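Kapitel 4
Packpapier und Wellpappe: Faserstoffe im Versandwesen

Lernziele
Nach der Bearbeitung dieses Kapitels können Sie die wichtigsten Sorten von Packpapier unterscheiden, die Begriffe Flächengewicht, Laufrichtung und Berstfestigkeit sachgerecht verwenden und die Auswahl eines Packstoffs gegenüber einem Auftraggeber begründen. Vorausgesetzt werden die Grundlagen der Zellstoffgewinnung aus Kapitel 2.

4.1 Einführung

Packpapier gehört zu den ältesten industriell hergestellten Packstoffen. Seine Bedeutung für den Versandhandel wurde lange unterschätzt, weil es im Verhältnis zum Packgut geringe Kosten verursacht und nach dem Öffnen der Sendung in der Regel sofort entsorgt wird. Erst mit der Einführung verbindlicher Verwertungspflichten rückte die Frage in den Vordergrund, welche Fasern ein Bogen enthält, wie oft diese bereits genutzt wurden und welche Belastung er im Transport tatsächlich aufnehmen muss.

Die braune Färbung ungebleichter Papiere geht auf das im Faserstoff verbliebene Lignin zurück. Bei Papieren aus Altpapier kann der Farbton auch durch nachträgliches Einfärben erzielt werden; er erlaubt daher für sich genommen keinen Schluss auf die Qualität. Maßgeblich sind Faserlänge, Mahlgrad und Leimung. Lange Fasern aus Nadelholz ergeben ein zähes, reißfestes Blatt, kurze Fasern aus Laubholz ein glatteres, das sich besser bedrucken lässt.

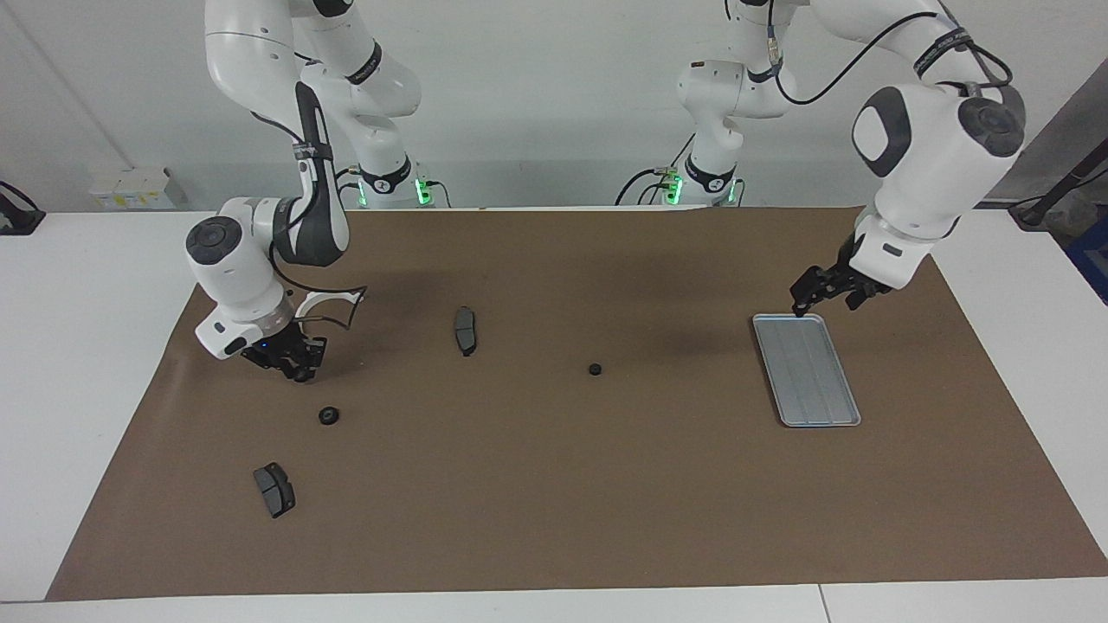

Seite 137

Im Handel wird Packpapier als Rollenware oder als Bogenware angeboten. Großformatige Bogen dienen neben dem Einschlagen von Packgut auch als Zwischenlage und als Abdeckung von Arbeitsflächen. Für diese Zwecke genügen einfache Sorten mit hohem Altpapieranteil. Wo das Papier dagegen selbst die äußere Hülle der Sendung bildet, ist Kraftpapier mit ausreichender Reißfestigkeit in beiden Richtungen zu verwenden.

Unter der Laufrichtung versteht man die Richtung, in der die Papierbahn die Maschine durchläuft. Die Fasern legen sich überwiegend parallel zu ihr. Ein Bogen lässt sich in Laufrichtung leichter falzen und reißt in dieser Richtung gerader ein; bei Aufnahme von Feuchtigkeit dehnt er sich vor allem quer dazu.

4.2 Fallbeispiel: Umstellung bei der Firma Zillitz

Das Versandhaus Zillitz in Kumska verwendete bis zur Umstellung drei Sorten Packpapier nebeneinander. Die Betriebsleiterin Lamisi Asante ließ über einen Zeitraum von 51 Arbeitstagen sämtliche Reklamationen wegen beschädigter Umhüllung erfassen. Von 611 beanstandeten Sendungen entfiel der überwiegende Teil auf Pakete mit scharfkantigem Inhalt, die in die leichteste Sorte eingeschlagen worden waren. Fuseini Alhassan und Si-woo Won werteten die Erhebung aus und empfahlen, die leichte Sorte nur noch als Füllmaterial einzusetzen.

Die Umstellung erfolgte im Oktober. Zu den Einzelheiten der Auswertung vgl. Abschnitt 4.6 sowie die Tabellen im Anhang.

Aufgaben zur Vorbereitung
Erläutern Sie den Zusammenhang zwischen Faserlänge und Reißfestigkeit. Bestimmen Sie an einem Bogen Ihrer Wahl die Laufrichtung durch Reißprobe und Feuchtprobe und halten Sie das Ergebnis schriftlich fest.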